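**Arm cell news – what got done in March**

Quick one this time, typed between jobs, sorry for the shorthand.

The white arm at Tillport is back up. Short version: two faults, one cable and one camera, and they'd been hiding each other. Senga Gunn spent most of a morning on the camera before either of us looked properly at the cable. Fair enough, the symptom looked like vision. Arm goes to the box, hand stops short, log says target lost. Every time at the same wrist angle, which should of been the clue.

Cable first. The tie nearest the hand had been pulled too tight, so when the wrist rolled past 90 degrees the connector got tugged and the gripper dropped off the bus. Came back a moment later, so no hard fault – just a stutter and a bad pick. New cable is from Cidine, same length as the old. Re-routed on the outside with a proper loop under the wrist. Please leave the loop alone. I know it looks untidy.

Then the camera. Lower knob on the stand had worked loose and the bracket had sagged. Reset it, tightened both knobs, put a paint mark on the pole so we can see if it moves again. After that a fresh hand-eye calibration, 15 poses, using the Flundov board (it's back in the drawer, flat, do NOT roll it up).

Last thing was the approach to the box. Old waypoint came in too low and too near the cardboard. New one is saved as box_front_2. Lid has to be open and upright before you run it, the program doesn't check.
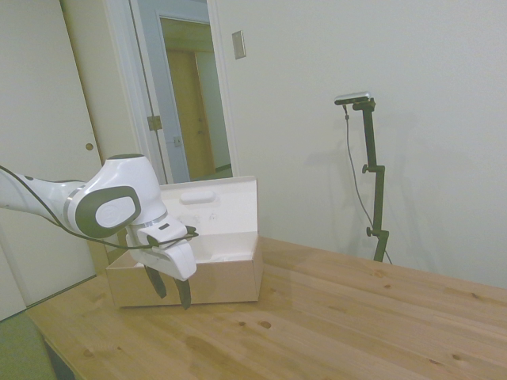
## Before you run it

- Walk the arm through the full wrist roll by hand, slow, and watch the cable. It should move freely the whole way. If it goes tight anywhere, stop.
- Check the paint mark on the camera stand. Moved? Recalibrate, don't nudge it back by eye.
- Fingers open and close twice from the pendant. Listen for the click – a click is fine, a grind isnt.
- First run at slow speed. I did 11 slow cycles after the repair, then 530 at normal speed, no dropouts. Log's in the shared folder under Sani, same as the last one.

## Still to do

Spare gripper cable, not ordered yet. The finger screws want a torque check too and I ran out of time. Senga has the wrench.

Also the old cable is in the parts bin with red tape on it. Don't use it for anything, I want to cut it open and see where it broke.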